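Ondgate pauses card-handling cells after grip fault

Stetwood, Aug 17, 2018 – Ondgate has paused work on its 4 two-armed card-handling cells after a software fault left grippers holding on to cards they had been told to let go. Nobody was hurt. Several library cards were bent, one of them beyond the help of a heavy book.

The fault came to light in overnight running, when a cell logged 700 successful releases and delivered rather fewer cards. The release signal had been counted as the release itself, a trusting approach the company has now dropped. 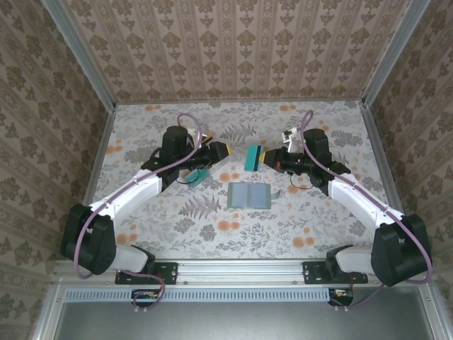
An Ondgate cell with teal cards and an open card holder on the work surface.

"The arms were very sure of themselves," said Loïc Besnard, head of safety at Ondgate. "We would like them to check."

An update will make each gripper confirm that it has opened before the arm moves away. Cells will restart once they pass 400 test cycles in a row. Customers using the Plidach controller should leave it switched off until then.

Media contact: Ondgate press office, Stetwood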